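Workshop notebook, Friday
Handset intake and glass cleaning, bench 2

14 shares | 3 comments

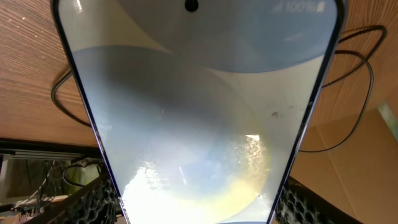 The Onmont consignment was opened at 9.15 and entered in the register before any unit was handled. Each handset is to be charged fully, powered on and inspected with the display lit, then inspected again with the display off. Smudges and fingerprints are recorded separately from scratches, as the former are removed at this bench and the latter are passed to grading.

Procedure followed today:
Loose dust was lifted with the soft brush and hand blower. The glass was then wiped with a Zoder cloth, lightly dampened, working from the top edge downwards. A second, dry cloth was used for finishing. No liquid was applied directly to any handset. Cloths were changed after every 5 units.

Where a mark remained after two passes, it was entered as a scratch and no further pressure was applied. Mei Mahmoud has asked that the word "smear" no longer be used in the condition column, as the Lūse office has been reading it as permanent damage. "Surface residue" is to be used in its place.

The bench lamp continues to produce strong glare on lit screens when set directly overhead. It was moved to the left-hand clamp and lowered, with some improvement. Colleagues are requested to tilt the handset during inspection and leave the lamp in its new position until Monday's shift has tried it.

Stock: 500 cloths remaining in the store. A further 2000 have been requested from Zanditz, delivery expected in September. The 600 ml bottle of cleaning fluid is nearly finished and should be replaced before the next consignment.

Outstanding: register pages to be countersigned by M. Mahmoud. Brush to be washed.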